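4.2 Lids, labels and the small shelf

I came to the shelf question sideways. In the first round of home visits I was meant to be looking at how people decant dry goods, and I kept getting distracted by where they put the jars once they'd filled them. Zbigniew Gajewski, who did the coding with me, had the same trouble. By the end of that round we had notes on 131 households and nearly half the margin comments were about shelves! So we gave in and wrote the second round around them.

Two of the households dropped out before the second round, which left us with 129. Everyone was asked to do the same simple thing: set out the jars and tins they reach for in an ordinary week, on whatever surface they liked, and then put them away again on a small tiered shelf while talking to us about it. We didn't tell them how to sort anything. Some people took two minutes over it and some took most of an afternoon (one visit in December ran so long that we were given dinner).

The shelves came in a few styles. The ones sold under the Dirier name have solid steps and a lip at the front, and the Jakubowski ones are flat-packed and a bit wobbly until you've tightened them twice. People had opinions about both. The lip, for example, was loved by anyone with kids in the house and loathed by anyone who wanted to slide a jar out with one finger. I had a Tullent shelf at home the whole time and I'm on the side of the lip, so readers can weigh my remarks accordingly.

What I want to talk about in this section is the lid. In the interviews people told us over and over that they find a jar by its shape or by what's inside it, and they were quite sure about this. Then we watched them, and they looked at the tops. If the jar was below eye level, the lid was the first thing they turned toward, and they'd only tip the jar to check the contents if the lid was plain or the label had been rubbed off. Zbigniew called these second looks "tips" in the coding sheet and the name stuck. We logged 264 of them across the second round, and they were very unevenly spread. Jars with plain lids picked up most of them.

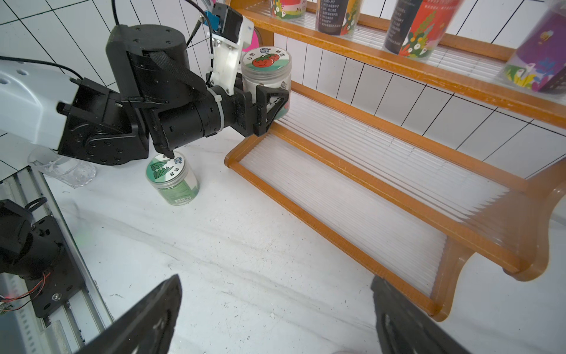
Figure 3. Printed-lid jars and a tiered wooden shelf during putting away.

Lid pictures do a different job from side labels, and I think we've been lumping them together for too long. A side label has to be turned to face you, and it's hidden as soon as another jar goes in front. A picture on the lid can be read from above at any angle, and it doesn't care which way round the jar went down. The pair of jars in Figure 3 makes a handy case. One has two red tomatoes on its lid and the other has green leaves or pods, and you could sort those two from across a bench without reading a word. The second jar is clear as well, so its green contents show through the side and back up the lid. We'd call that a doubled cue. In our coding sheet a doubled cue had to be visible on both the lid and the body without the jar being touched, and where we couldn't agree on whether it counted, we left it out.

Colour did a lot of the work here. When we asked people afterwards to describe a lid they'd just handled, they nearly always got the colour right and quite often got the picture wrong. Tomatoes were remembered as apples, and pea pods as chillies. None of this slowed them down much. They'd say "the red one" and go straight to it. Words on the lid were mentioned least of all, even by people who told us they read every label in the shop.

The trouble starts with height, and this is where shelf and lid get in each other's way. A lid picture is useful only if you can see the lid. On the bottom step of a tiered shelf you look down on it and all is well. On the top step, if the shelf is sitting on a bench, the lid is closer to eye level and you're back to reading sides. And yet the top step is what people filled first. Over and over we saw the upper tier crowded with containers while the lower ones stood bare, as in Figure 3, where four brightly coloured containers share the top and the two steps below them have nothing on them at all. I'd have guessed the opposite before we started, given how much people complain about reaching.

When we asked about it, the most common answer was that the top is where things look nice. I don't think that's a silly answer. A brightly printed tin is half ornament, and quite a few of our households kept empty ones for years on the strength of the pattern. The second most common answer was that the lower steps were being saved for something, though people were often vague on what. One woman told us hers was for "the good jars", which she hadn't bought yet.

We tried a small change with 51 of the households. We asked them to put anything with a picture on its lid on the lowest step, and anything with printing around its side on the highest, and to live with it for a week. On the return visit we counted tips again. They went down in most homes, and the drop was biggest where the shelf stood on a low bench or table. In homes where the shelf was already up on a wall we saw hardly any change, as you'd expect, the lids being out of sight on every step.

I should say that plenty of them had quietly moved things back by the time we returned. The tea went home to the top almost everywhere. A few people liked the new order enough to keep it, and one couple had gone further and drawn their own lid pictures for a set of plain Prusilus jars, with mixed results (the lentils and the split peas were both orange circles). We've counted the moved-back jars as they stood on the day of the return visit, and a stricter treatment is given in the appendix.

There's also the matter of what the steps are made of, which we didn't plan for and can only touch on. People with pale or see-through panels talked about their shelves as light and easy to wipe, and people with dark solid boards talked about theirs as sturdy. Whether any of that changes how a lid stands out against the step behind it, I can't tell from our notes. Zbigniew thinks it does. We've set aside the relevant pages and come back to them in section 5, along with the question of glass against plastic.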